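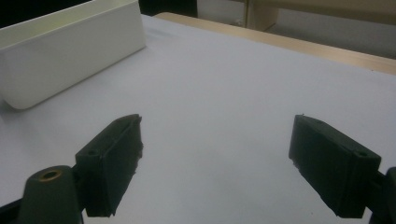 Filed under: Workbench & Storage

The white tabletop has been up for 11 days, long enough to list what I would change.

Width is fine. I went with 1470 mm because that is the distance between the radiator pipe and the door trim, less a finger's clearance on each side. Alfie Horrocks cut it for me on Monday evening and took a second pass off the back edge where the wall bows. The sheet came from Hakala. Their edge banding is thin and I would order it separately next time.

White shows everything. Graphite smears, coffee rings and shoe-polish marks all have to come off before paper goes down. Dish soap on a damp cloth handles the first two. For the third I use isopropyl, sparingly, and wipe again with water. Melamine sponge works faster but leaves a dull patch that catches the light from the side, so I stopped.

Small parts are the other problem. White washers and nylon spacers disappear on a white surface. I now keep the long white plastic box on the table and sort into it before I open a second bag. A gray mat would also help, but I haven't found one in the right length.

The top is held by 16 screws, four per bracket. Check them again after the first week. Mine had all loosened by a quarter turn, and two on the window side needed longer replacements.

Still to do: a cable hole at the back, and felt under the left rear foot.

Last updated: April
4 comments | Share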